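Do we need written rules for a bench arm with a hand on it, and what goes in them?
Posted in Workshop & Lab Safety – 414 views

Zunwood

Hi all. I help run a small shared robotics room in Pellonville and we've been getting by on "everybody kind of knows." That was fine when it was me and one other person. Now we've got new people coming in on Saturday mornings, and in May our building manager asked to see our safety rules for the arm. I had to tell her they were mostly in my head.

It's one arm with a five-fingered hand, doing pick and place on a table. No fence. We move it slowly, and it mostly picks up soft or light stuff. I've started a draft and it's already 4 pages, and I can tell no one is going to read it. What do you all have on paper? Is there a standard I'm supposed to be following, or is common sense good enough at this size?

Boutros

Common sense. Keep your hands out of the way and know where the stop button is. We've run ours for years like that and the only thing that ever got hurt was a coffee mug.

Botier

I'm going to disagree with Boutros a little, because "know where the stop button is" is a rule, and it only works if the new person gets told it before they're standing there.

On standards, go look at ISO 10218 for industrial robots, and ISO/TS 15066 if people share space with the arm. You may not be legally bound by either one (that depends on where you are and whether anyone's employed there, so ask your building manager or insurer). I'd still read them. What I got out of it was the habit of doing a risk assessment for the task. A slow arm holding a sponge and the same slow arm holding a screwdriver are two different setups, and you write them up separately.

As for what we have on paper, it's one sheet, taped up at eye level. Arnel Dela Peña wrote the first version for our group and I've been trimming it ever since. Goes like this:

One person is the operator and says so out loud. Nobody else touches the controls.

The operator has the stop within reach the whole time the motors are powered. If you need to walk off, power down first.

Nobody reaches into the work area to fix an object while the arm is live. Stop, reset, step back, say "clear," start again.

Long hair tied back, no lanyards, no dangly sleeves.

Check cables before the first run, with the arm moved by hand or at the lowest speed through the whole motion. Look at the wrist especially. Cable slack that's perfectly happy in one pose can snag in another.

New task or new object means low speed until the operator has watched it go through start to finish.

Write down anything weird, even if nothing happened. We have a cheap notebook for this and I'd give up half the other rules before I gave up the notebook.

That's the lot! Everything else (payload numbers, software versions, who to call) lives in a binder. The sheet is for the person with their hand on the switch.

One more thing on the table itself, and this one I feel strongly about. Keep it boring. Put out what the task needs and move the rest somewhere else – tools, drinks, your phone, all of it. We also like something with a bit of give under the object when the fingers have to come down close to it.
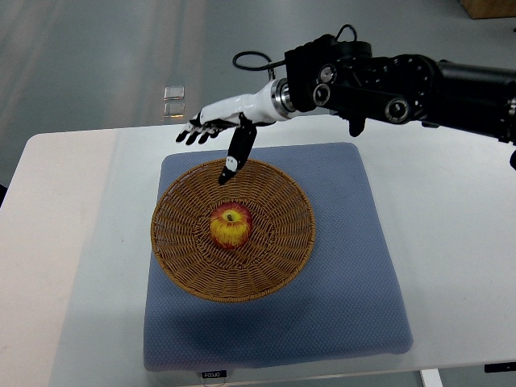
Fruit is a good starter load, by the way. It's light, it's an awkward shape, and if the grip is too strong you've lost a snack. I wouldn't let anybody go to glass or anything with an edge until they've done a decent number of runs with the easy stuff and can tell you what they'd do if the hand didn't let go. (Don't pull on it! Stop first, then follow the release procedure for your hand, and if you don't have a release procedure, that's your next page.)

Also, walk the floor before you power up. I've seen more people trip near a robot than get bumped by one.

Zunwood

This is great, thank you. I cut my draft down to a page last night and moved the rest to a binder like you said. Boutros, I did keep your stop button line, it's at the top. Still working on the release procedure. Our hand's manual gives it half a paragraph on page 43, so I may be back with another post.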